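Anden Fixture Project: Student Report

The Anden project set out to design a holding fixture for server processors. The gray plastic plate was fastened to a slatted aluminum panel in the workshop at Skudov, and its holders were revised twice before July.

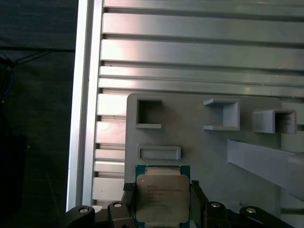 Clearance around the raised features received the most attention. The processor's green substrate extends only slightly past the metal heat spreader, and contact was to be limited to the side edges. The project budget was 600 dollars, of which 367 was spent.

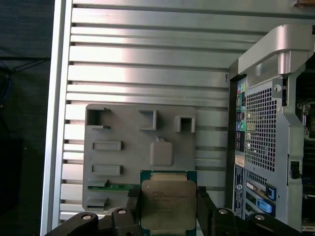 Reading time: 1 minute

The square pockets were retained in the final layout. A trial series of 70 placements is planned for the fall term.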